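# How Do You Teach a Robot to Set the Table?

Think back to when you learned to tie your shoes. Did somebody hand you a long list of instructions? Probably not! Somebody sat down next to you and showed you, slowly, and then you tried it, and the loops fell apart, and you tried again.

Robots can learn that way too. A person does the job first, the robot's computer keeps a record of every little move, and then the robot uses those records to work out how to do the job by itself. Engineers call this **learning from demonstration**. A demonstration is just a fancy word for showing.

## Why not just tell it?

Try this at home. Ask a friend to pretend to be a robot, and tell them how to pick up a cup using only words. They have to do exactly what you say and nothing more.

"Move your hand forward." How far? "Close your fingers." How hard? "Now lift." Straight up, or a bit sideways?

It gets silly very fast! Your own hand knows hundreds of tiny things about cups that you never had to put into words. Showing is a way of passing those things along without having to say them.

## Three ways to show a robot

**Push its arm.** Some robot arms can be switched into a floppy mode. You take hold of the arm and move it through the job, a bit like a grown-up guiding your hand when you learned to write. Sensors in the joints remember each bend.

**Drive it from far away.** You hold a controller, or a second, smaller arm, and the robot copies what you do. This is called *teleoperation* ("tele" means far, just like in television). You could be across the room or in another building.

**Borrow its hand.** This one is my favorite. You leave the big robot arm out of it and carry only the gripper, the part that grabs. You hold it in your own hand, walk up to the table, and do the job with the robot's fingers in place of yours. A camera on the gripper records the whole thing from the fingers' point of view.

At the Zelura workshop, the people who show robots how to do things use the third way a lot. One of their jobs is called Forkness, and it's all about tableware: cups, saucers, trays, spoons and (of course) forks. From down by the gripper, a teacup on its saucer looks like something way off across a big blue-gray field, and a tray with "Rabbit" written on it, with a little carrot after the word, takes up a huge piece of the view.
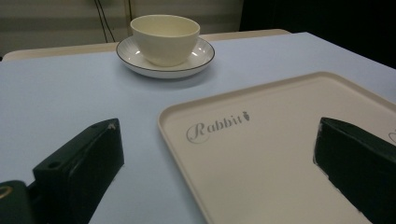

## What the robot gets out of it

Each demonstration is saved as two things that go together:

- **What the camera saw.** A video, which is really a long row of still pictures.
- **What the gripper did.** Where it moved, which way it tipped, and how wide open its fingers were the whole time.

The computer looks for patterns between them. When the cup looked *this* big in the picture, the fingers were open. When it looked *that* big, they started to close. After lots of practice at matching pictures to moves, the computer can look at a new picture and make a good guess about which move comes next.

One demonstration is never enough, though. Suppose the cup is in the same spot every time. The robot might learn to reach for the spot and pay no attention to the cup! So the Forkness team does 15 demonstrations, then moves everything around and does 15 more. Sunday is tidy-up day, when they go through the recordings and take out the ones that went wrong.

## Be the teacher

You need kitchen tongs, a plastic cup, a plate and a friend.

1. Put the cup somewhere on the table.
2. Hold the tongs and bring your eye down close behind them, so you see what a gripper camera would see.
3. Pick up the cup and set it on the plate. Go slowly!
4. Let your friend watch you do it 10 times, with the cup starting in a new place each time.
5. Now your friend takes the tongs. Put the cup somewhere you never put it before.

Watch for habits your friend copied from you. Do they tip the tongs the same way? Do they stop for a moment before squeezing? A robot copies habits too, even the ones its teacher didn't mean to teach.

## Words to know

**Gripper:** the part of a robot that grabs things.

**Sensor:** a part that measures something, such as how far a joint has bent.

**Teleoperation:** controlling a machine from a distance.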